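Search this site
Search
Advanced search

Section posted in October
By the Purnden Repair Study group

3. Why people keep old desktop computers

3.1 Age was a poor guide

We went into this part of the study expecting age to settle most things. A household would own a desktop computer, it would get old, and at some point it would go. What we found in Pusthorpe and Purnden was far more interesting! Of the 472 households that filled in our survey, a large share still had a desktop machine somewhere in the house, and the owners hardly ever brought up its age when we asked why. They talked about what was on it, what it was plugged into, and whether they felt able to take the side off.

That last point deserves much more attention than it has had. Past work on keeping and throwing away (see Section 2) tends to treat confidence as something people either have or lack. Our interviews, which lasted up to 30 minutes each, suggest it comes in small steps. Someone blows the dust out of a fan. A few months on they add memory, and by then the machine has become a thing they look after. We heard versions of this story in both towns, from people who would never call themselves technical, and it was a pleasure to listen to every time.

3.2 The middle of the machine

Confidence also has a geography. When we asked people which parts they would be happy to touch, most started at the outside and worked in. Cables and drives were fine. Memory was fine once they had seen it done. The processor was where they stopped, and the screws around the socket (Figure 2) came up again and again as the point where a job began to feel serious. Several people at the Covum workshop used the word "surgery" without any prompting from us.

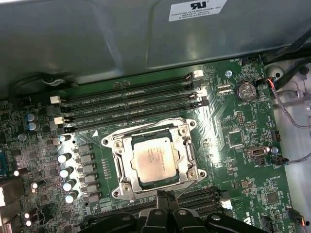

Figure 2. Processor in its socket, with a screw at each corner of the metal retention frame.

Sheehan disagreed with us on this when an early draft went round, and said that the fear belongs to the price of the part far more than to the difficulty of the job, so that the same person who freezes over a new processor will happily swap a second-hand one bought for pocket money. We think this is a very good point. Our survey did not ask what people had paid, and we cannot separate the two. It does fit with something we noted at Covum, where visitors practising on scrap machines moved much faster than those who had brought their own.

3.3 What sitting next to someone does

The workshop sessions were planned as a side activity and became our favourite part of the project. We ran four of them, all in the evening, with people sharing a bench in pairs. The idea was simply to save space. But pairs talked, and the talk changed what they did. One would read the manual aloud while the other held the torch (this was hardly ever agreed beforehand), and then they would swap over. People who had told us in the survey that they would "never go near" the inside of a computer were putting fresh paste on a cooler before the tea break.

We do not want to claim too much from this. Those who came had chosen to come, and the Purnden group in particular already knew one another from an allotment society. Still, the follow-up calls were cheering. Most of the people we reached had opened their machine again at home, often for no better reason than wanting to show somebody else.

3.4 Keeping without using

A smaller group kept machines they no longer switched on. Here the reasons were mixed: family photographs that had not been copied across, an old accounts program, a vague plan to pass the thing on to a nephew. We had been calling these "dead" machines in our notes and have dropped the word. Owners spoke of them as waiting, and a fair few were put back into daily use while the study was still running. Section 4 takes up the question of how long that waiting tends to last.

Related items
Mending circles and the price of spare parts
What the Pusthorpe survey asked, and how
Drawers, lofts and sheds: where old electronics live
Notes from the Covum evening workshops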